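Notes from the Workroom: the blue surface and the grey shelves

By Nyokabi Makokha
5 December 2019

Hello again, and thank you to everyone who wrote back after the last newsletter, particularly those of you who sent tips on storing wide fabric without creasing it. I read every one with a cup of tea at my elbow, and I've tried a good many of them already (the cardboard tube idea from Kanini Okoth is a winner, and I wish I'd known it years ago!).

We've been at the Mrema space since April, and it is slowly starting to feel like ours. The big job this season has been settling on a colour for the work surfaces. I had my heart set on a soft grey, Dennis Chege wanted something closer to cream, and we went back and forth over it for longer than I care to admit. In the end we went with blue, a proper bright light blue with a fine texture to it, and I'm so glad we did, as it lifts the whole place on a dull morning.
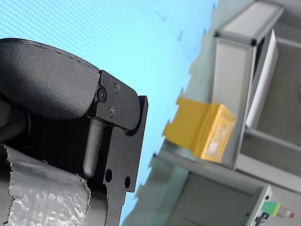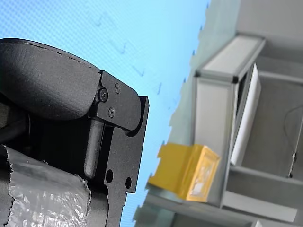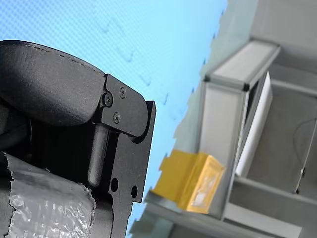 Blue and grey, side by side.

Dennis has come around to it as well, though he still mentions cream whenever we walk past a paint shop. What won him over was how easy it is to find small things against a strong colour. Pins, buttons, the little screws that are forever rolling off somewhere: on our old brown table at Randale they simply vanished, and I'd be down on my hands and knees with a torch at the end of the day.

The next question is labels. Caroline Swai would like proper printed ones for all the storage, and she has kindly offered to do them at home over the holidays. I'm inclined to start with masking tape and a marker, live with it for 2 months, and only then commit to something neat. We moved everything twice at Randale after the labels were made, and I can still see poor Caroline peeling them off with her thumbnail.

If you've got a favourite way of labelling shelves, or a colour you've grown to love in your own workroom, do write in. I'm also after a home for 14 empty jam jars, lids included, before I give in and make more marmalade.

Warmly,
Nyokabi

14 comments
Share this item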